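4.2 Data collection for the drawer tasks

The drawer tasks were designed to test whether a policy trained on short, single-object motions could be extended to longer sequences without new reward terms. Each task combines two kinds of contact: pulling or pushing a part that moves along a fixed track, and picking up a loose object that can lie in any direction. Earlier work by our group treated these separately. In the Hoten set, for instance, the drawer was always empty, and a policy could do well by learning one straight pull.

All demonstrations were collected at the Pirkmont site with one arm and a parallel gripper. Operators controlled the arm by hand controller and were given a written goal, such as "put the fork in the drawer" or "move the block to the plate," but no instructions on how to reach it. We recorded 2,235 demonstrations in this way. Of these, 400 were held out for validation and were never used in training or in the choice of model settings. The split was made by session, so that demonstrations recorded in the same session always fall on the same side.

Operators were asked to change the layout between demonstrations. They could move the cabinet, leave the drawer open or closed, and place objects on the table or inside the drawer. We did not script these changes. An early trial with scripted layouts (the Vītola protocol) gave even coverage of the table surface, but few cases in which one object lay across another. Those cases matter for the results in Section 5, where most failed grasps involve flat metal objects touching something else.

The workspace was not cleaned or rearranged to suit the vision model. Objects outside the task were left where they stood, and the lighting was that of the room. Two members of the team, Eglė Juška and Ona Lill, reviewed the demonstrations separately and marked each one as complete, partly complete, or failed. Where they disagreed, the lower mark was kept.
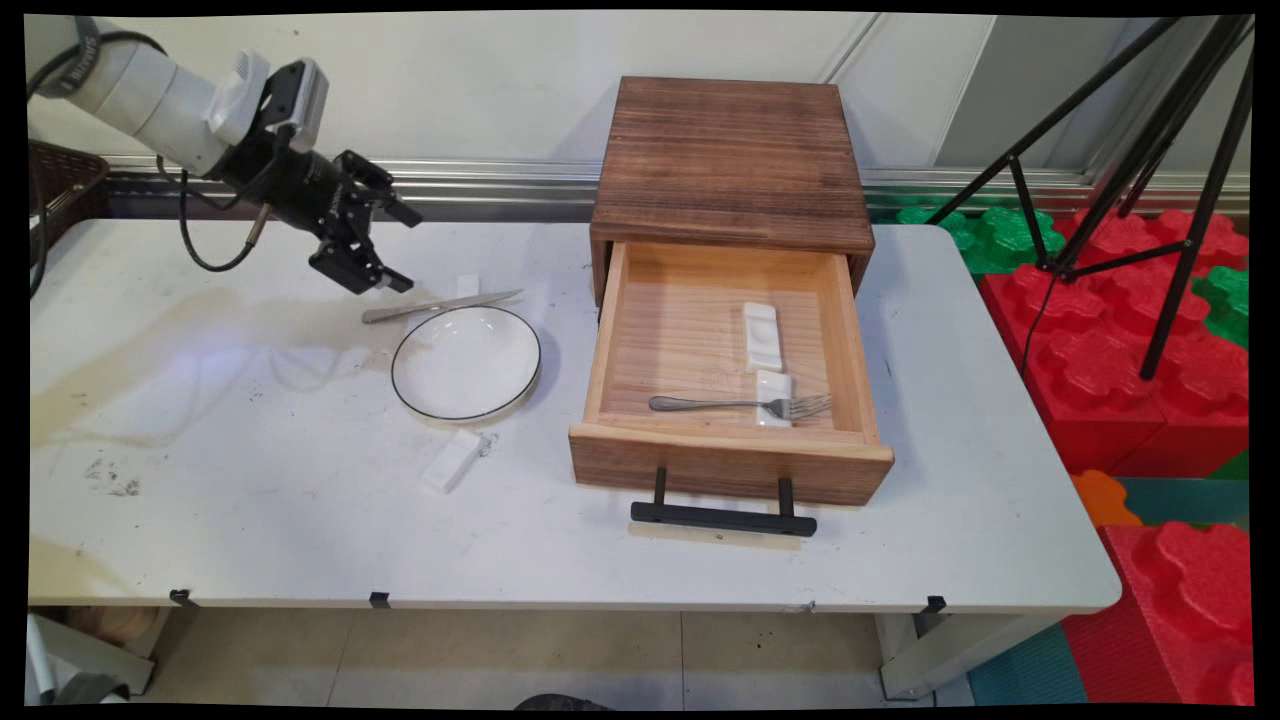
Figure 6. Tabletop workspace for the drawer tasks, with the drawer open and a fork and two blocks inside. A knife, a plate, and further blocks are on the table.

Language labels were added after collection. Each demonstration received the goal given to the operator and one free description written by a person who had seen only the recording. The second label often named a different object or order of steps – a useful source of variety, but also of noise. We kept both labels and drew one at random during training. Removing the free descriptions lowered success on reworded commands and had little effect on commands worded as in training, as reported in Section 5.3.

For comparison with the Travus baseline, we trained a second model on the operator goals alone, using the same split and the same number of training steps.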